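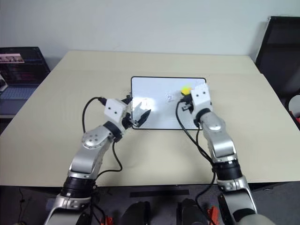
White board with thin black border, shown lying flat

The Pranda Dry-Erase Board

Okay, I have to gush about this one for a minute. I started selling the Pranda because I was fed up with my own kitchen board, which had gone gray and streaky after one school year (red marker was the worst!). My sister-in-law had a Pranda in her laundry room in Ternotstead and it still wiped clean with an old sock, so I ordered a few for the shop and they were gone by Saturday.

It's a plain board with a glossy face, and you can hang it either way up or just keep it flat on a table for game night scores, meal plans, spelling words, whatever you like. I use mine for the grocery list – and, okay, for hangman.

What comes in the box: the board, four screws with wall plugs, and one black marker. The marker is fine but not great. I'd pick up a Berisha fine tip if your handwriting is small like mine.

Cleaning: dry cloth most days, a damp one once a week. Please don't use scouring pads! I did that to my first one and the shine never came back in that corner.

Shipping: everything goes out from Muludville, usually the next morning if you order before noon. We got in around 300 boards in July and I'm hoping they last through back-to-school, but the small size always goes first.

Item number 1140. Returns are fine within a month as long as you haven't drilled anything. Questions go straight to me, Kalliopi Vidmar, through the contact form – I answer most of them after dinner.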